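Clornadero Recipe Cards

Data card and notes for people who want to use the set

Welcome, and thank you for stopping by! Clornadero is a collection of handwritten family recipe cards, typed up line by line so that cooks, local historians and anyone curious about old kitchens can search through them. It began with my grandmother's tin and grew when neighbors in Ralcombe heard what I was up to and started bringing me theirs (often with a slice of something, which I never refused).

What's in it

The current release has 923 cards. Of these, 772 have been checked twice against the original handwriting, and the rest have been read through once. Each card is one row in cards.csv, with the title, the ingredients as written, the method as written, the language, and a notes column where I put everything that didn't fit anywhere else, such as gravy stains over a key word or a cousin's angry correction in the margin.

Spelling is left alone. If a card says "bakeing powder," so does the file. There is a second ingredients column, called ingredients_plain, with modern spelling and US measures, and that's the one you'll want for searching.

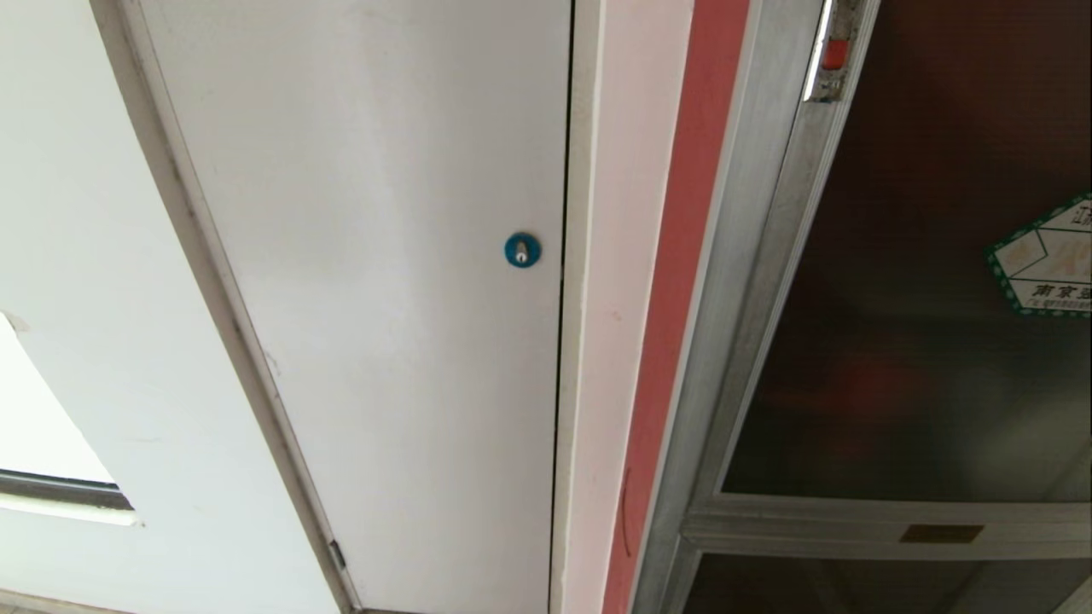 Measures gave us the most trouble, I'll admit. A "teacup" means one thing on the Petek cards and something a good bit larger on the Burnent cards, so we kept the word and added our best guess in a column called cup_guess. Please treat it as a guess! Lumturie Petek baked her way through 5 of the doubtful cakes to settle the matter, and her remarks are in the file teacups.txt, which is worth reading even if you don't bake.

Known gaps

Desserts are badly overrepresented, and hardly anybody wrote down how to make soup. Oven temperatures are missing from most of the older cards.

Using and citing

Use the set freely, and please credit "Clornadero Recipe Cards, December 2025." Corrections go to Mimoza Stoyanova, who keeps the change list. Give her the card number and the word you think we misread.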